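3. The kitting cell and the people who work beside it

3.1 Setting

The study was carried out at Stulano, a contract assembler of small dispensing valves. Peg-and-plate kitting used to be done by hand at a long bench, with each operator taking a board, seating the pegs and cylinders, and passing it on. In June the plant moved part of this work to a two-armed cell supplied by Zavine. Figure 3 gives two views of the cell with a training board on the table.
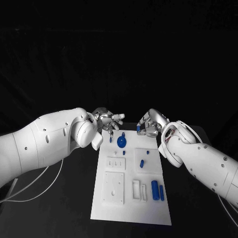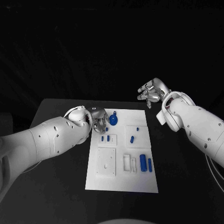 Figure 3. Two moments at the kitting cell. Both show the white plates and blue parts on the board, with one arm reaching in from each side. In the first view the right hand is closed around a small blue cylindrical piece; in the second it is raised and holds nothing.

The board in Figure 3 uses the same kinds of parts that new operators learn on. Small pegs and larger cylinders share one surface with the plates and trays, and operators told us that the small pegs were what made the job tiring when it was done by hand. Wenceslao Villalobos, who had worked the bench longest, said that a full shift of small pegs left his thumb numb and that he had stopped mentioning it because everyone on the bench had the same trouble. His brother Isauro, on the same line, had asked twice to be moved to packing.

3.2 Method

We interviewed 20 employees before the cell was installed and again once it had been in regular use. Interviews were held in a meeting room away from the line, in English or Spanish as the person preferred. We also sat at the cell during both shifts and wrote down each time a person stopped it, touched a part, or called for help. The stop log kept by the cell's own software was made available to us by the plant. It covers 4000 boards. For 200 of these we have our own notes as well, and the two records were compared line by line.

Interview notes were coded by the first author and by Gaurav Agarwal, who had not visited the plant and had no knowledge of which shift a person belonged to. Where the two disagreed, the passage was discussed until one code was agreed on. Passages that could not be settled were left out of the tables but kept for the text.

3.3 What the work became

Before the change, the plant's job sheet for kitting listed one role. Afterward it listed two, called tender and setter. The tender loads boards, watches the cell, and clears it when it stops. The setter prepares the parts for the next run and adjusts the cell when a new board layout comes in. Both roles were filled from the old bench crew. No one was let go during the study, although two positions that came open were not filled.

Most tenders described the new work as easier on the hands and harder on the attention. At the bench, a person could talk, look up, and go on seating pegs by feel. At the cell, the hands are mostly idle, but the tender has to judge whether an arm that has paused is about to continue or is waiting for someone. Several tenders said they could not tell the two apart in the first weeks. They would walk over, find the arm moving again, and walk back. Our notes show this happening on both shifts, more often on the second.

The setters spoke differently. Berenice Ochoa, who moved from the bench to the setter role, said she knew which parts would give trouble before the cell reached them, having seated so many of them herself. A cylinder lying on its side was no problem at the bench, where she would pick it up and turn it without thinking. At the cell she began to consider how each part was lying before a run started. She kept a notebook with sketches of layouts and of the stops that followed from them. By the second round of interviews the other setters were using copies of her pages, and the supplier's engineer had asked for a set.

This knowledge had no place in the job description. Pay for the setter role was fixed before anyone had done it, on the basis of the supplier's estimate of the time needed per layout. That estimate left out the time spent checking parts by eye. Ochoa raised this with the line supervisor, Hermenegildo Bañuelos, who agreed with her and passed it on. The rate had not been reviewed when our visits ended.

3.4 Stops and who answers them

The software log sorts every stop into one of four causes. Our notes agree with the log on when stops happened but often disagree on why. The commonest case was a stop logged as "operator request" in which the tender had pressed the button after seeing a peg go in crooked. The log counts this as a choice made by the person. Tenders counted it as a fault of the cell, and some resented that the weekly summary put it under their names. One said he had begun to let crooked pegs go by and fix them at the end of the run, so that the stop would not show.

We reported this to the plant manager in our interim note of 28 January 2023. The label was changed to "part check" and names were taken off the summary. In the visits after that, tenders pressed the button sooner, and fewer boards had to be reworked by hand at the end of a run. We cannot separate the effect of the new label from the effect of added experience, and we make no claim about the size of either.

3.5 Limits

The plant is small and the crew knew one another well before the study began. Three people declined the second interview. The cell ran a narrow range of layouts, and we did not observe a change to a new product family, which setters expected to be the hardest part of their job. The comparison with the Ayala site in Section 4 covers some of this ground, though the crew there was newly hired and had no bench work to look back on.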